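Reading time: 4 minutes

We use cookies to remember your settings and keep you logged in. Accept all / Manage choices

Maple board as a play surface for blocks: oil it, wax it or leave it alone?

mossbank_delyth
Hello all, I hope this is the right corner of the forum, please move me if not. I've been given a big maple board, made up of strips glued side by side, the sort you'd knead bread on, and I want to turn it into a building surface for my grandson's wooden blocks. He's at the age where the carpet drives him wild because nothing stands up straight on it, and I can't blame him, I've tried building on it myself and it's hopeless! The board is lovely and flat and heavy. It came bare, as far as I can tell, and my question is whether to put anything on it. My neighbour says mineral oil, my sister says beeswax, and my son says leave it be, Mum. The blocks are painted ones, mostly red, green and blue, and I'd hate the finish to lift the colour off them.
Delyth Rosser

ritva_k
What a nice present for him. I'd go with oil, two thin coats, and leave it for a good long while between them with the window open. I did a Fetwood board that way in February and it has come up beautifully, all the darker strips show themselves. Wipe off every bit that hasn't gone in, or you will be sticky until summer.

grulis_fan
Have to disagree with Ritva, sorry! Oil is fine for bread, but painted blocks left standing on an oiled board overnight can pick up a sort of tackiness underneath. I had a set of Grulis cubes go like that and they were never right afterwards. Leave it bare and give it a rub with fine paper (I use 600 grit) whenever it gets grubby. Bare maple has just enough grip that a tall tower doesn't skate about.

ritva_k
But was yours properly dry? I have had mine for ages with the children's blocks on it and not a mark. I think you may have been impatient, grulis_fan, and I say that with affection.

grulis_fan
I may well have been impatient, it's been mentioned before. Still wouldn't oil it.

Aba Ansah
Joining in because we had this exact conversation in our house. We went for a hard wax in the end, and I'd say it's too slippery. My daughter likes to put her cylinders upright and then balance things on top, and on the waxed board the whole lot slides if you so much as lean on the table. So I'm with the bare wood people, reluctantly, as the wax cost me a fair bit and I'd bought the large tin.

One thing to think about, Delyth, is what you put underneath. A heavy board on a smooth table will creep. We have a bit of rubber matting under ours and it stays where it's told.

mossbank_delyth
Oh, that's helpful, I hadn't thought about underneath at all. My kitchen table is as smooth as anything. And do people find the light and dark strips a distraction? He's very fond of lining things up and I wonder if he'll treat them as roads.

Morenike L
He will absolutely treat them as roads, and you should let him! Mine park everything along the darker ones. The pale ones are fields, or the sea, depending on who is in charge that afternoon. It's the best thing about a striped board and I'd choose one over plain every time.

On the finish, I'm going to be a nuisance and say try both. Turn it over, oil a patch on the back in one corner, leave a block standing on it for a week and see what you think. If it comes away clean you can do the front with an easy mind, and if it doesn't you've lost nothing, and nobody will ever look at the back. Mix up your shapes when you set it out, too. A star or a wedge next to the plain cubes gets mine inventing things much faster than a neat row of the same.

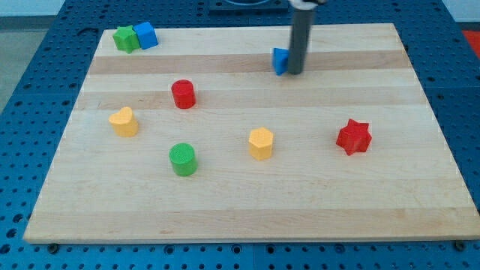 I keep ours out on the table all day now and only put the blocks back in their bag at bedtime, and they'll wander past, move one or two, and wander off again. So do the back corner first, Delyth, and come and tell us how you got on.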